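From: Moushumi Amarasinghe
To: teleop-demos
Date: August 24, 2024
Subject: Re: [teleop-demos] Drawer episodes: when does a demonstration start and end?

Anoma Biswas wrote:

> We are about to merge our drawer recordings with the Sonetside set and I have
> run into a disagreement between the two annotation guides. Ours starts an
> episode at the first commanded motion. Theirs starts at the first contact with
> the object or the handle. The policy trained on the mix hesitates in front of
> the drawer, sometimes for several seconds, and then goes in normally.
>
> Questions:
>
> 1. Do you trim idle time at the start, and by what rule?
> 2. If the task is "put the packet in the drawer", is opening the drawer part
> of the same episode or a separate one?
> 3. Has anyone compared hand guiding with the remote rig on this task? Our
> operators say the lower drawer is much easier by hand.
>
> Anoma

Anoma,

Taking these in order. All of it refers to the Kivik cell, one arm, two-drawer cabinet, operators on the leader arm unless I say otherwise.

1. Trimming

We trim, but at training time. The raw files keep everything from the moment the operator engages the clutch. The loader then drops leading frames until the commanded joint velocity has stayed above threshold for 19 consecutive control steps. A single-step test does not work, as the leader arm twitches when the clutch closes and that twitch counts as motion.

Your hesitation looks to me like a mix of two things. Your episodes contain the approach and probably some idle frames at its beginning. The Sonetside episodes contain no approach at all. The only examples of standing off from the cabinet are therefore yours, and a good part of those are idle. I would trim your starts first and retrain before touching the Sonetside data. If the pause gets shorter, you have your answer cheaply.

Do not trim pauses in the middle of an episode with the same rule. We tried it in December and lost the frames where the gripper closes while the arm is stationary. The resulting policy arrived at the knob and left again with its fingers open.

2. One episode or several

We record long and cut short. The operator performs the full sequence (open, place, close) in one take and presses the pedal at each boundary. The pedal writes a marker, nothing else. The loader can then serve either the full take or the segments. Of our 415 takes on this cabinet, 31 have a missing or doubled marker. Those were fixed by hand, which took one person an afternoon.

Boundary definitions, copied from our guide:

Open: ends when the gripper has released the knob and cleared the drawer front.
Place: ends when the object is at rest on the drawer bottom and the gripper is above the side walls.
Close: ends when the drawer front is flush and the gripper has lost contact.

The clause about clearing the side walls was added later. Without it, operators pressed the pedal on release, and the next segment started with the fingers still down inside the drawer. That is a poor initial state to learn closing from.

One more point on segment starts. If you serve segments separately, the state between them has to be varied deliberately. An open drawer with an object in it is the start state for closing, and it should not be the same every time. Vary the extension, the angle of the object, and what is left on the top surface. 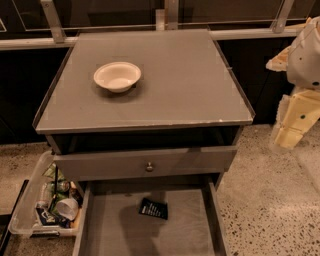 Photo: Moushumi Amarasinghe, Kivik cell

With the lower drawer out this far, the inside is mostly in view and the black packet shows well enough, even with the shadow across the drawer bottom. At short extensions the upper drawer front hides more of it, and the label "object in drawer" can no longer be checked from the head camera alone. We flag those takes instead of discarding them. Note also the bowl on top. Closing does not involve it, and we want takes with and without such things so that the policy does not tie the closing motion to a bare tabletop.

3. Hand guiding against remote

We have a small comparison: 60 takes, half with each method, lower drawer only. Your operators are right that it is easier by hand. The pull needs little skill when you can feel the runners, and the paths come out smoother. Two problems kept us from switching.

First, the operator's hands and forearms are in the camera view. We masked them for a while using the tool Miah wrote, and the masks flickered enough to be a signal of their own. Replaying the recorded joint path without the person present gives clean images, but then the drawer must be reset exactly, and on this cabinet it never is.

Second, forces. By hand, the person supplies part of the pull through the arm links, so the recorded motor currents understate what the task needs. Played back open loop, the arm stalled on the lower drawer in some of the takes. If you use position targets only and a stiff controller you may not notice this. We run fairly compliant, and we did.

What we do now is use hand guiding to let new operators feel the task, then record everything on the remote rig. The Juststead group does the reverse for their upper drawers – hand guided for the pull, remote for the placing – and tags the method per segment. I have not seen their success rates. If you do mix methods, carry that tag through the merge. It costs one field and cannot be recovered afterwards.

For the merge itself, I would store both start times, first motion and first contact, as separate fields and leave the choice to the loader. First contact can be computed from gripper current in our files. I don't know whether the Sonetside export keeps that channel. Can you check before you convert? The converter we shared in the spring drops any channel it does not recognize and prints no warning.

Loader settings and the annotation guide are in the usual directory. The guide still has the old wording for Close in the appendix; use the one in this message.

Moushumi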